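4.2 Hand comparison

The Plaltska and Amaral hands were run on the same arm, under the same Finamell controller, for 50 trials each. Grip current was capped at 630 mA – the lower of the two makers' limits – and the fingers were opened fully between trials. The fabric sleeve stayed on throughout, as it changes the drag at the wrist.

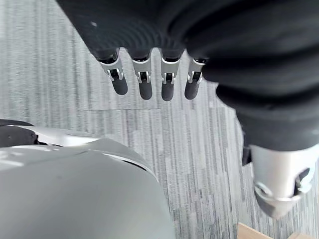
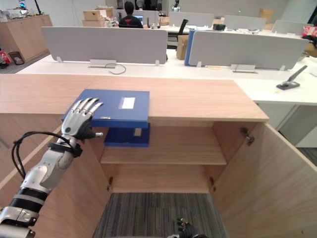

Figure 2. Wrist view with the fingers open (first) and head view with the palm on a box file (second).

4.3 Camera delay

Delay was measured at the Trundton site with both cameras running.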